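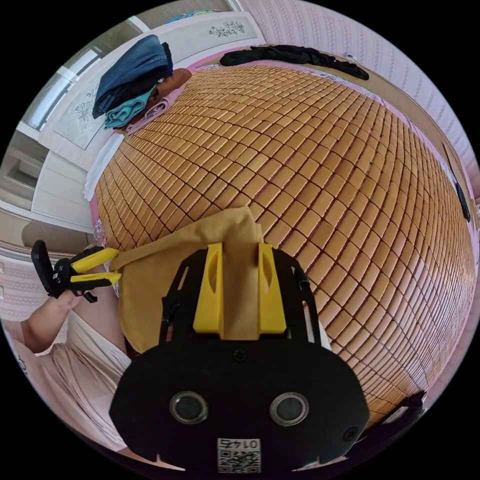 Forum Maison et sommeil > Literie > Natte en bambou : ça vaut le coup ?

pioupiou_93
J'anticipe le mois de mai sous les toits. J'hésite entre une natte à tuiles de bambou (la Firulton, chez Datau) et un surmatelas « rafraîchissant » Vumonen à un prix qui, lui, donne des sueurs. Des avis ?

Tatane
Natte depuis trois étés. On dort au frais et on se réveille avec un quadrillage sur la joue. Je m'y suis faite, mes collègues aussi.

grosdodo
Pas d'accord. C'est frais dix minutes, après vous dormez sur un parquet. Et ça pince les poils — messieurs, vous êtes prévenus.

Tatane
@grosdodo tu mets un drap dessus ?

grosdodo
Si je mets un drap, je ne dors plus sur du bambou, je dors sur un drap cher.

lin_et_lime
Un drap fin en lin et le débat est clos. Pour l'entretien : éponge à peine humide, séchage à plat, jamais pliée en travers des rangs. La mienne vient de chez Enache, aucune tuile perdue.

pioupiou_93
Et pour la ranger l'hiver ?

lin_et_lime
Roulée, debout dans un placard.

grosdodo
Ou sur Le Bon Coin, comme la mienne.

pioupiou_93
Elle est en quelle taille, la tienne ?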